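Caring for Wood-Grain Counters and Tabletops
Flekgate Residents' Handbook – Kitchen and Dining Areas

Surfaces with a wood-grain finish are found in most Flekgate apartments. With ordinary care they remain in good condition for many years. The following guidance applies to counters, dining tables and fixed desks.

Daily cleaning

Wipe the surface with a soft cloth wrung out in warm water and a few drops of dish soap. Follow the direction of the grain, then go over it again with a clean, damp cloth and dry it fully. Soap left behind dulls the finish and attracts dust. Scouring powders, steel wool and the rough side of a sponge should not be used on any surface.

Spills of coffee, tea, beet juice and turmeric should be blotted at once. If a mark remains, mix baking soda and water to a thin paste, leave it on the spot for four minutes and lift it away with a damp cloth. Test the paste first in a corner that is normally out of sight.

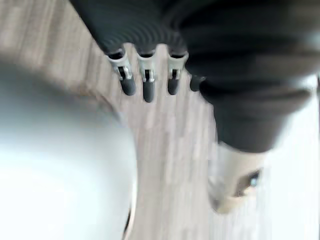
Bleach and undiluted vinegar are not recommended for stubborn stains. Residents who are unsure which finish they have should ask the building office before applying oil or wax, as these products suit bare wood only and leave a sticky film on sealed surfaces.

Heat and moisture

Place a trivet under every pot, including those that have stood off the burner for a while. Rice cookers and kettles should be pulled forward from beneath wall cabinets during use – steam loosens the edge banding over time. Keep the seam around the sink dry, and report any swelling or lifted edge promptly.

Scratches

Light scratches may be filled with a wax repair stick in a matching shade. Work the wax across the scratch, level it with a plastic card and buff with a dry cloth. Deeper damage should be left to the maintenance staff. Felt pads under lamps and small appliances should be replaced when they become flat or gritty.

Repair requests may be addressed to Sewwandi Howlader, Building Office, extension 2284. Please include the apartment number and the location of the damage.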